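Out to Sondville for the brickworks open day

I'd been meaning to get to the Lecomte brickworks for years, and this May I finally did it. They open the gates to the public once a year, you pay two bucks at a card table, and somebody hands you a hard hat that smells like other people's shampoo. Worth every cent!

Sondville is one of those towns you drive past on the way to a cottage. I left after breakfast, took the wrong turn at the grain elevator (same wrong turn as when we went to the pie thing) and still pulled into the gravel lot before the ten o'clock tour. There was coffee in a big urn and a tray of butter tarts, the runny kind, so I was in a good mood before I'd seen a single brick.

The clay pit

They walk you out to the pit first. It's smaller than I'd pictured and a gorgeous colour, sort of grey-blue until you look at the dry bits along the top, which go nearly orange. Our guide was Huguette Bailly, who started in the packing shed and now runs the kilns. She picked up a lump, squeezed it into a sausage and bent it around her finger to show us it didn't crack. Then she passed it along the line and we all had a go. Mine cracked. She said I'd let it dry out in my hand with all my talking, fair enough.

They let the clay sit outside over the winter so the frost can break it up. I loved that. All those awful weeks in February when I'm scraping the windshield and swearing, there's a heap of clay in Sondville getting better at its job.

The shed with the noise

Next was the extruder, an old Kurov, painted green so many times the edges have gone round. Clay comes out of it in one long ribbon like toothpaste, then a set of wires drops down and slices it. On a normal shift they get through 4,000 bricks on that line. They ran it for us for a few minutes and a little boy behind me yelled "AGAIN" every time the wires came down, and I was with him.

There's also a bench at the back where they still make the specials by hand, in beechwood moulds. Arches, bullnoses, copings, that sort of thing, mostly for people fixing up old houses. The moulder threw a clot of clay into a box, scraped the top with a wire bow and flipped it out, maybe as long as it takes me to find my keys. He had a waiting list up on a clipboard and I spotted a church, a pub and somebody's chimney.

The kiln

I expected a big beehive thing with a door, and they do have one, but it's retired and full of chairs. The working one is a long tunnel and the bricks ride through it on cars. You can't go in, obviously, but there's a peephole with thick glass and you line up for your turn. It glows a colour I don't have a word for. Over 24 hours in there, start to finish, Huguette said, and she can tell from the sound of the fans if something's off. I asked what happens when the power goes out and she just closed her eyes for a second.

One tip, wear proper shoes. I wore my white runners and they are now a sort of salmon.

Lunch and the hall

Lunch was a sausage on a bun from the Zudix food truck, with very good pickled onions. I ate it sitting on a pallet beside a couple from out past the lake who were pricing out a patio and arguing, nicely, over running bond versus herringbone. He wanted herringbone. She was going to win.

After that I had a poke around the hall, with its tables and old ledgers, and a display of stamped bricks going back to the first owners. I'd have stayed longer but it was getting stuffy and I wanted to hit the seconds yard before the good ones went.
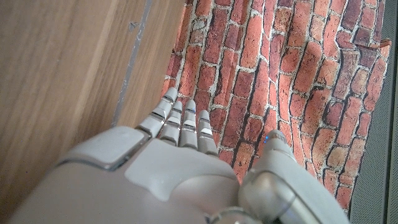

The seconds yard

So this is the real reason half the crowd comes. Anything chipped or a bit off in colour gets sold by the bucket, and people bring trailers. I had a hatchback and no plan. I came away with enough for the edge of the herb bed, in a mix of dark plum and a blotchy pinky red, plus one with a dog's paw print in it that I had to be quite quick about.

The car sat very low the whole way home. Parking's free, there's a washroom by the office, and if you want the tarts go to the early tour.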